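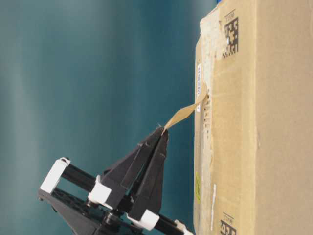
Packing materials and carton reuse: progress report for August
Prepared for the Rikmont small grants office

The grant of 2849 euros is for one purpose, to learn how many trips a used carton can make before we must flatten it. In August we worked on the opening of the cartons. Old tape takes the outer paper with it, and along a long edge the damage can be large, with the rough inside of the board showing. We now record torn edges separately from scuffs.

The printed square codes on the cartons are still our best way to tell one panel from another. We ask everybody to keep tape away from them.
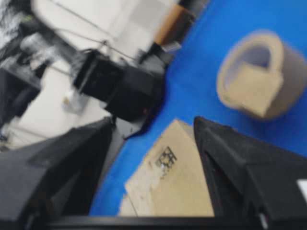 Closing and repair

We compared two ways to close a worn carton: a full new strip over the seam, or a short patch over the old strip. The patch uses less tape, but on scuffed paper we do not trust it yet. The Didness store has asked for a written rule, and I will send a draft to them first.

Old stickers and label scraps are a smaller problem. We leave the handwritten yellow stickers in place until the new log is ready.
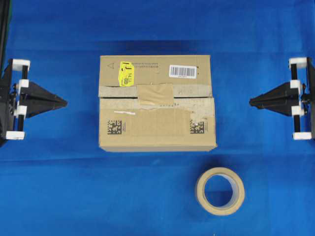 Report by Elli Turunen, with notes from Matúš Sokol

Still open are three points: the price of paper tape from Tarar, the shelf space at Vosville, and the limit for torn edges. Matúš proposes to reject any carton with a tear longer than a hand. I find this too strict for light goods. We would like to hear your opinion before the next payment is requested.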